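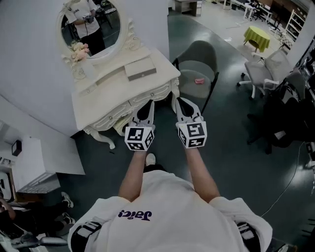 4.2 Dressing tables and other surfaces with opinions

Our coding scheme was built for kitchen counters and desks, and it did well there. A counter collects whatever comes through the door, and a desk collects cups. The dressing table gave us trouble from the first week of July, when two coders working from the same notes put the same table under "storage" and "display" and each declined to budge.

The trouble starts with the drawers. In the Bilell inventory, which covers 400 pieces of bedroom and hallway furniture, dressing tables had plenty of drawers and very little room inside them. A shallow drawer with a small round knob will take hairpins, a lipstick, or a key that no longer opens anything. It will not take a hairdryer. Owners therefore put the hairdryer on top, apologized for it during the interview, and left it there. Of the 3,835 objects logged across all surfaces, the ones most often described as "only there for now" were on dressing tables, and "for now" had in several homes outlasted a change of carpet.

Decoration made matters worse. Alarcón's earlier coding rules treat any item that has no use as clutter, a view that would empty most living rooms. The table in Figure 4 shows why we dropped it. It is a cream-white piece with carved, curved legs and an oval mirror in a scrollwork frame, and a small bouquet of pale pink and cream artificial flowers rests against the glass at the lower left. Under the old rules the flowers are clutter, while the flat white box near the right front of the top escapes the label as long as someone can think of a use for it. Our coders found this hard to defend with a straight face. The flowers go with the table. The box could sit on any flat surface in the building and look equally at home.

Figure 4. Dressing table with oval mirror, coded as "display, lightly occupied." Chairs to the right were coded separately (see 4.3).

We therefore split the old category in two. "Settled" objects match the furniture in color or style, or lean on it in a way that suggests they mean to stay. "Parked" objects do neither. The Pratley score for a surface is the share of its objects that are parked, and a score above 80 percent moves the whole piece into storage, whatever its legs look like. The rule is crude, but it ended the argument between the two coders, or at least moved it to the subject of chairs.

Chairs are a problem of their own. A small item left on a seat, such as the pink one on the grey-green upholstered chair in Figure 4, counts as parked under any reading we could devise. It does not count toward the table's score, even when the chair stands right beside it.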